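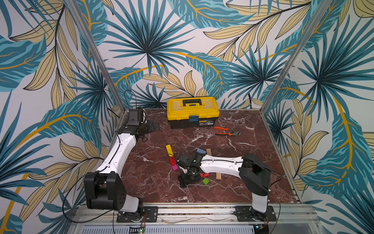
Skilteck opens training bench for remote-taught robots in Claltcombe

Skilteck has begun recording tool-handling lessons for two-armed robots at its workshop on Vaughan Street, the company said in March. An operator steers both arms by remote control while cameras at the wrists and beside the bench record each attempt. The recordings are later used to teach the arms to do the job without a person at the controls.

The first set of lessons covers pliers, a plastic toolbox and a batch of painted wooden blocks. Skilteck plans to record 1000 attempts before any training starts.

Sioned Harries, who leads the work, said the wrist view matters most when the fingers are close to a handle.

"From the side you can tell where the arm is," she said. "From the wrist you can tell whether you're lined up with the handle or about to close on air."

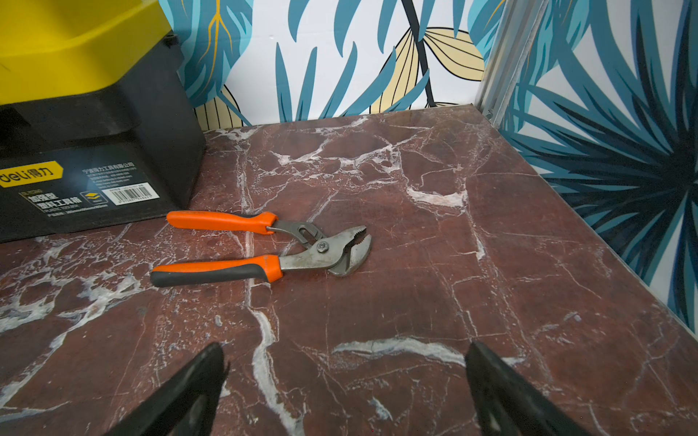 How the sessions work

Operators work in 15-minute turns and then swap out. Each holds a pair of hand controllers, one for each arm. If a grasp goes wrong, the operator is told to keep going and try again — those recordings are kept and tagged, so the robot also gets to learn from recoveries.

Between attempts the blocks and tools are put down in new spots. Harries said early lessons used one fixed layout, and the trained arms did poorly as soon as anything was moved.
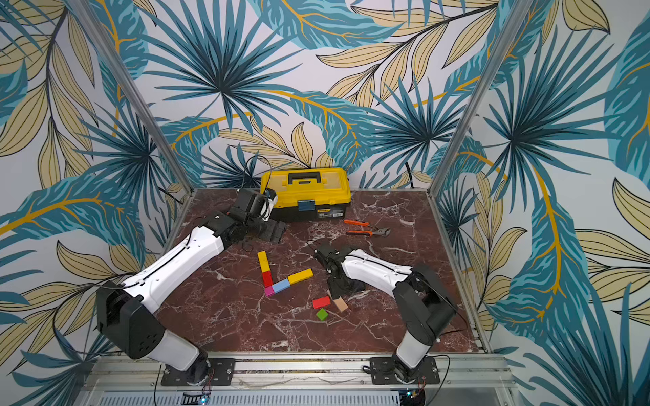
The two arms on the Skilteck bench, with the toolbox, pliers and colored blocks.

The control software comes from Holline, which also stores the recordings. Its system saves the position of every joint along with the video, and an operator can play back a turn before deciding whether to keep it.

Hand tools are harder to teach than blocks, Harries said. Pliers can lie open or closed, and they may point any way on the bench. A block can be picked up much the same way each time.

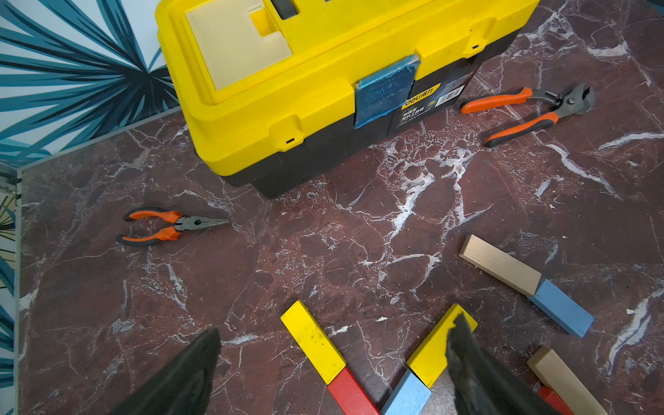
New operators get two days of practice before their attempts count toward the total. Skilteck said it would take on more operators if the first round goes well, and that the next lessons will involve putting tools away.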